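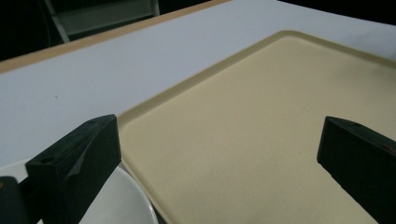 1/ Garthorpe Mere is getting floating reed rafts and the press release says they will "restore the lake to health". I've read the whole plan now and I don't believe it. Take a table like this one, white top with a narrow strip of pale wood along the edge. Call the white part the mere. The rafts would cover a good deal less than the strip of wood.

2/ The product is called Zodness. It's a plastic mat with plants in it, the roots hang in the water and take up phosphate. Fine. Plants do that. The firm selling it is Clulport and I have no quarrel with them for wanting to sell mats.

3/ My quarrel is with the sum in the middle of the plan. 25 mats. A catchment of 740 hectares, most of it ploughed, all of it draining to one end of a shallow lake. Nowhere in the document does anybody put those two figures on the same page.

4/ The headline claim is that the mats "can remove up to 31% of phosphate". Up to. In what? I went to the appendix. It was a trial in lined ponds with a pump running and no mud at the bottom.

5/ Garthorpe has a great deal of mud at the bottom. Decades of phosphate are sitting in it. Every warm still spell some of that comes back up into the water, whatever is floating on top. Anyone who has walked the east bank in July and smelt it could have told them. 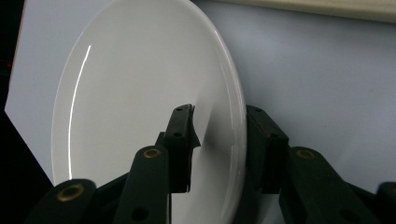
White plate, close up.

6/ Someone replied earlier asking if I'd rather they did nothing. No. I'd rather they did the dull stuff first. Wider grass strips by the two feeder ditches. A silt trap below the farm track. Find out what the old septic tanks on the north side are doing. You can't cut a ribbon in front of a septic tank, I do see the problem.

7/ To be fair to the plan, it mentions the ditches. One paragraph, under "future opportunities". The mats get eleven pages and a drawing of a heron.

8/ The monitoring is where I really lose patience. They will take samples at 2 points. One is next to the mats. The other is at the outflow, which is also, if you look at the map, next to the mats. Nothing at the ditch mouths, nothing out in the middle, nothing over the deep mud.

9/ So if the reading by the mats goes down, it's a success. If it goes up, the text already has its excuse ready: "seasonal variation". I'd like to know what result would make them say it hadn't worked. I've asked by email. I've had an automatic reply with a picture of a dragonfly.

10/ The review by Nørgaard is being quoted as if it backs the scheme. Read it. It says the mats are "unlikely to cause harm" and that any benefit "would depend on external loading being addressed". External loading is the ditches. That's a polite way of saying fix the ditches.

11/ Hjalti Egilsson, who worked on lake sediments for years before he retired, went through the figures with me over the phone. He was kinder about it than I am. His view is that the mats will make decent cover for young fish and some nesting for coots, and that calling them a water treatment is asking for trouble.

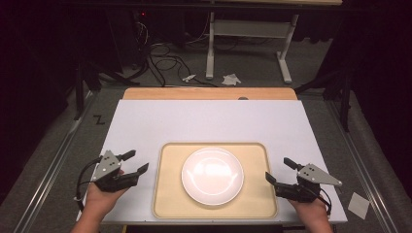

12/ I'd support that version, by the way. Sell it as habitat, cost it as habitat, put the mats where the birds want them. Then nobody has to pretend the algae will notice.

13/ On the algae: last summer's bloom cleared when the weather broke. The year before, same thing. If the mats go in during spring and we get a cool wet July, expect a lot of before and after photos. Please ask what the rain was doing.

14/ Several people have asked about dredging. Expensive, messy, and you need somewhere to put what you've dug out. It might still be the right answer for the shallow end. It doesn't appear in the plan even to be ruled out, and I'd have expected at least that.

15/ What I'm asking for is small. A sampling point at each ditch mouth, a year of readings before any mats go in, and the raw numbers put online where the rest of us can get at them.

16/ Comments on the plan are open until the end of the month. The form has a box limited to a few lines, so I've sent mine as a letter as well. If Clulport or anyone else has data from a muddy lake this size, send it over and I'll post it in this thread, whichever way it points.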